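The Sorting Table: A Gallery from the Lotham Toy Mending Room

Welcome, and thank you for stopping in! The mending room is at the back of the old Kaczmarczyk building on Mill Lane in Lotham, up one flight of stairs and through the door that sticks a little in October. The building goes back to 1758, and the stairs feel every bit of it, so hold on to the rail if you come to visit. Soft toys arrive here from all over town with split seams and flattened stuffing, and they go home again in better shape, or at least in one piece.

I have been meaning to put a page like this together for a long while. People ask what we do up there all afternoon, and I always say "oh, sewing," and then I think of ten other things I should have said. So I have gathered up a few notes from the room, with one picture to go with them, and I'll add more pictures to the gallery as the season goes along. Get yourself a cup of something and wander through at your own pace.

The light table

We do the looking-over on the pale gray table, where every bit of lint and every stray thread shows up. I learned to sew on a dark wood table that had belonged to my aunt, and I must have lost half my pins and a good deal of my patience on it. A plain, smooth top is such a pleasure by comparison. Toys come here before they go anywhere near a needle, and we turn them over slowly and feel along the seams with our thumbs (you'd be surprised how often a thumb finds a hole that the eye missed).

Soft, fuzzy, and yellow-green

I have a great fondness for the fruit and vegetable toys, and this pale yellow-green one has the felt-like sort of fuzz I like best. Banana or vegetable? I have gone back and forth and I'm still not ready to commit! Look for the little tuft of bright blue thread at its side, with the loose ends splaying out every which way, and the soft folds along its length.

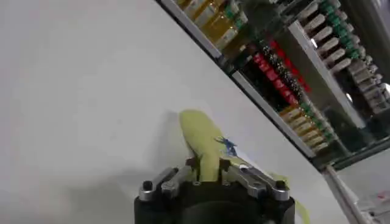
Threads and tufts

We keep our thread in biscuit tins, sorted by color more or less, with one tin for the brights and another for everything I can't put a name to. Our everyday thread is Sillia, which is strong enough for a toy that gets carried around by one arm and doesn't fight you when you knot it. For loose tufts like that blue one, my own habit is to leave them alone until I have found where they are anchored. I once snipped a "stray" thread off a knitted rabbit and spent the next 2 hours putting its ear back on.

The button drawer

Over 5 jars of buttons now, and I will never say no to another. We don't put buttons on toys for very little ones, so most of these end up on bears who live on shelves and on doll coats. The drawer itself came out of an old Kikanix sewing cabinet and has to be lifted slightly as you pull it.

Coming to see us

The room is open from early afternoon until the light goes. Bring your toy in a paper bag with a note of its name tucked inside, and please include any bits that have fallen off, even the very small ones. There is usually tea.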